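From: Mireille Tannous
To: parish-registers list
Date: April 29, 2024
Subject: Re: Dierckx or Dierckxsens in the baptism books

Wendell Calloway wrote:

> I have been through the baptisms again and I still can't place Jan Dierckx.
> The index says he was baptized in December 1743, but the page for that month
> has only a Joannes Dierckxsens, with a different godmother. Did the priest
> shorten the name, or are these two children? Also, does anybody know
> whether the index was made from the original book or from the copy?
> Wendell

Dear Wendell, dear all,

I can answer the second question with more certainty than the first. The index was made from the copy. In the front of the index there is a short note, in pencil, which says that the book "in the church" was too damaged to use. The copy was written by one hand from beginning to end, and this hand likes short names. I found 27 families whose name loses its ending between the original and the copy. Dierckxsens is one of them, and so is Claessens, which becomes Claes.

For the first question I am more careful. The godmother in the original is Maria, wife of Petrus, and then comes a word I read as a place name. In the copy she is Anna. I think the copyist jumped one line down, where there is a baptism on the next day with a godmother Anna. If you have the film, please compare the line below. On my print the ink of the other side comes through and I do not trust my eyes there.

I would not yet join the two in your tree. The marriage of the parents should help. It is not in the same parish, I looked. Perhaps you can try the village of the mother, because it was the custom to marry there.

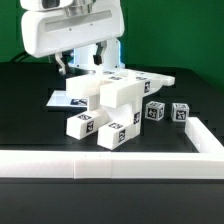
About the Latin: "eodem die" at the start of an entry means the same day as the entry before it. The index maker did not always notice this, so he gives some children no date, or the date of the page. When you search a date in the index, please look also one page before and one page after. I lost a full winter to this mistake with my own family.

My list of the shortened names is typed but not yet checked. I can send it to whoever wants it. Please write to me directly and not to the whole list, as the file is large for some mailboxes. If you find an error in it, tell me the page and the line, not only the name.

With kind greetings,
Mireille Tannous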